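The Bamboo Mat
Skuston Short Fiction, 2022-11-09

My aunt did her folding on the bed. She had bought the bamboo mat in May, and she said a shirt folded on it stayed folded. I had 44 things to get through before the Correia bus. 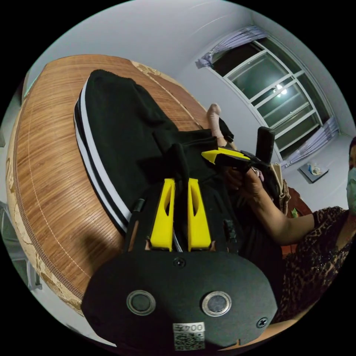
Black with white stripes, on the mat.

I started with the black ones. My aunt kept her mask on and talked about Vultia, where I was going, and the rent there - 715 a month for a room with no cupboard.
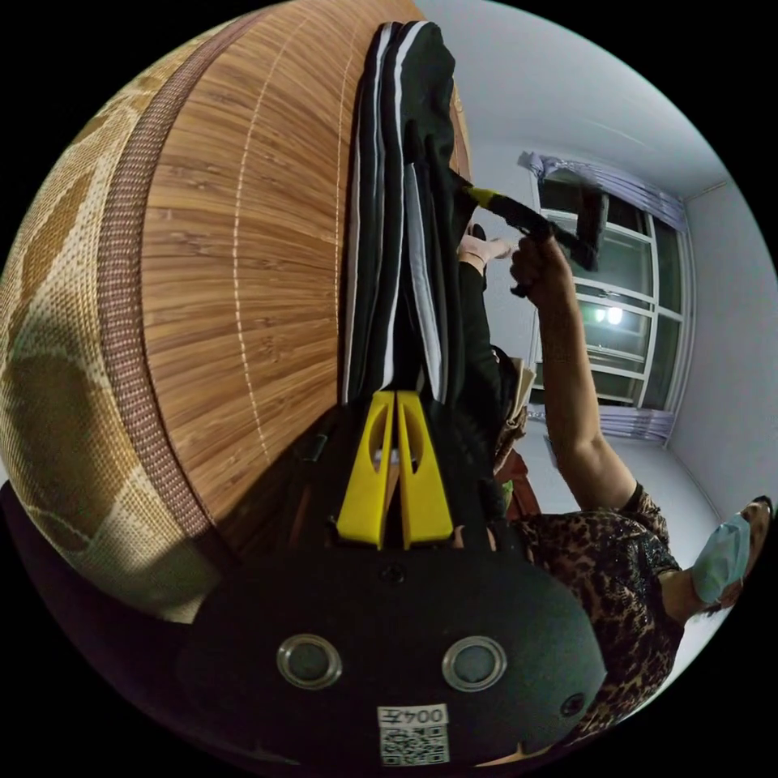

Photo: Grediler

Black shows every bit of lint. I picked at it and folded it again. There was still the heap by the cabinet, the red things and the checkered things, and I asked if I could leave those.
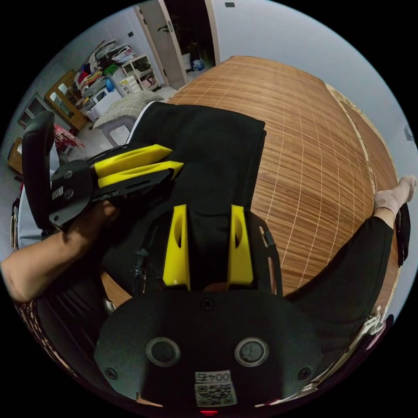 Leave what you like, came the answer, but fold it first, I'm not doing it for you in winter.

So I folded that too. It took 2 hours. Then I carried the bags out to the hall and went back to straighten the mat.

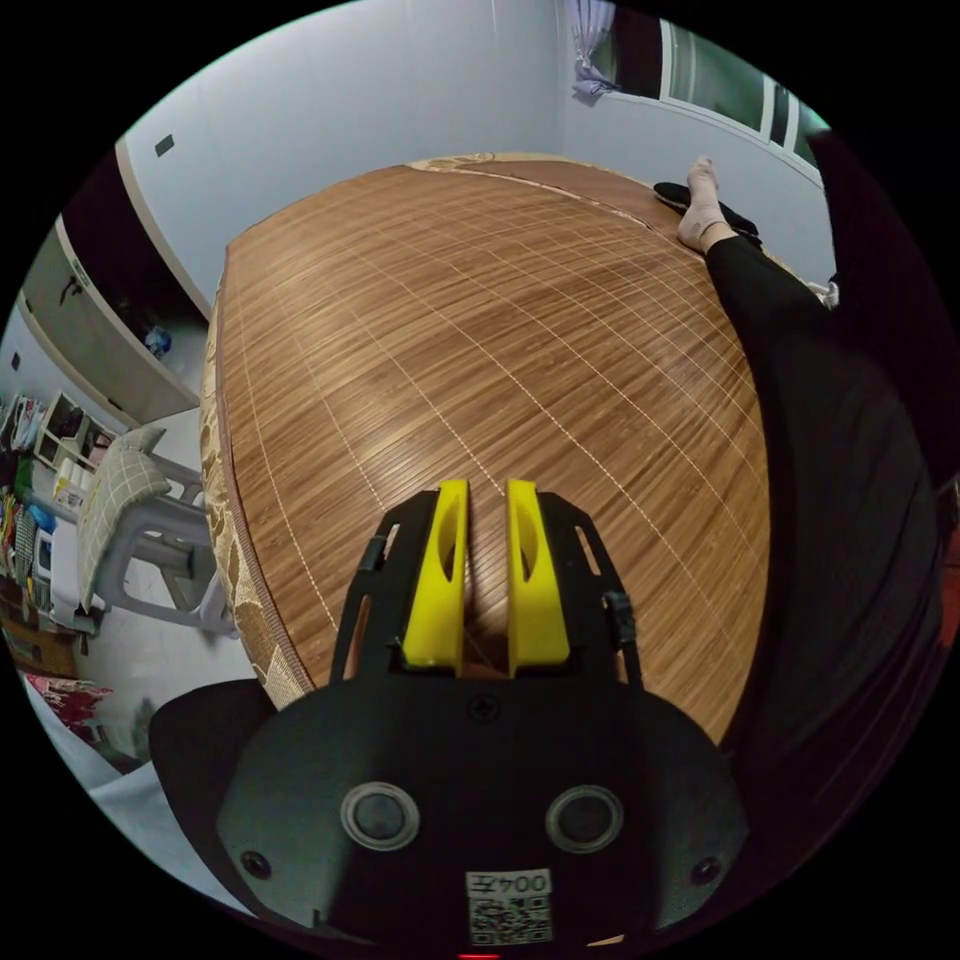 The mat on the bed.

She asked what time the bus was. I told her eight, and she went to put the rice on.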